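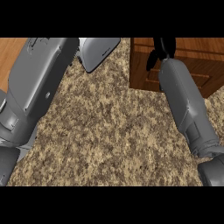 Wed 9 October

I've used the Grellberg password manager for most of this year, first on the free plan and since January on the paid one. It replaced Kombo, which I left after the second price increase. I run it on a Windows laptop, an Android phone and an older iPad.

**Moving in**

Import from Kombo was easy. I exported a CSV file, loaded it into the Grellberg desktop app and got 1511 entries, including plenty I should have deleted years ago. Folders came across. Tags didn't, and custom fields ended up pasted into the notes of each entry. I had 44 entries with custom fields and fixed them by hand over two evenings. If you store security questions that way, expect the same. Remember to delete the CSV afterward, as the app doesn't remind you.

**Daily use**

Autofill in the browser is good. It gets most login pages right, including the ones that ask for the username first and the password on a second page. My bank's site still needs a manual copy and paste. On Android it works in nearly every app I use, though the pop-up can take a second or two to show. The iPad app is the weakest of the three. It logs me out after every update and the search box loses what I typed if I switch apps.

The password generator defaults to 22 characters with symbols. You can change that, but the setting is per device and doesn't sync, so I had to set it three times.

**Security features**

Two-factor login works with an authenticator app or a hardware key. I use a Pokico key and it was recognized right away on the laptop and the phone. You can register two keys, and I would, since recovery without one means finding the printed code you were given at sign-up. Text message codes aren't offered, which is fine with me.

The breach check compares your saved passwords with known leaks. It flagged 25 of mine, mostly old forum accounts. The report lists them by site, with a link to the change page where it has one. Several of those links were dead.

**Sharing and support**

The family plan covers five people. Shared folders are simple, but you can't make a single entry read-only, only the whole folder. Wenda does this better and costs a little less, though its autofill gave me more trouble when I tried it.

I contacted support once, about the iPad logouts. I had a reply the next day saying it was a known problem. Two updates later it still happens.

**Rating:** 4 out of 5. I've renewed for another year.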